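Home | Diary | Guidance | Archive | Contact

Automation Standards Diary
29/09/2020

The working group resumed its review of the Plernura code of practice this morning, beginning with the section on simulated cells. Members had received 3 sets of written remarks beforehand, the longest from Jekell, and most of the first hour went on the wording of clause 10.

The clause requires that any task be rehearsed in simulation before an arm is allowed to run it at full speed. Jekell asked for 300 rehearsals. Stultex considered 200 sufficient, provided that the starting positions of the baskets and boxes are varied between runs. I recorded both figures and left the matter open. 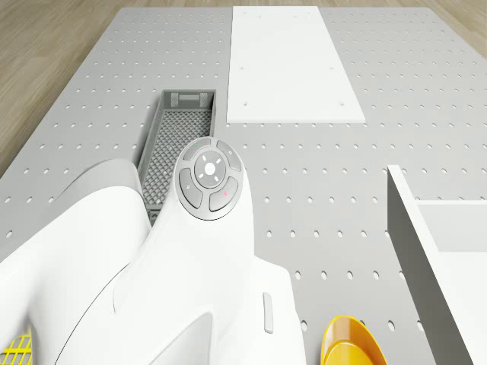
On layout we reached agreement more quickly. The simulated bench must follow the real one hole for hole, and every fixture must be entered in the cell record before rehearsals begin. A changed fixture means a new record — the old one may not be amended.

There was less comfort over the controls on the wrist. My own view is that button markings should be modelled in full, as staff learn from these views before they go near the arm. Wike will draft a paragraph.

The revised text is to be circulated in December. I have still to correct the numbering in the annex.

Comments (2)

Reader, 14:10
Will the rule on new records apply to cells already in service?

Benchhand
We vary the starting positions as a matter of course. I would support the lower figure.

Related entries
Speed limits during set-up
Keeping a cell record
Plernura code: notes on the first draft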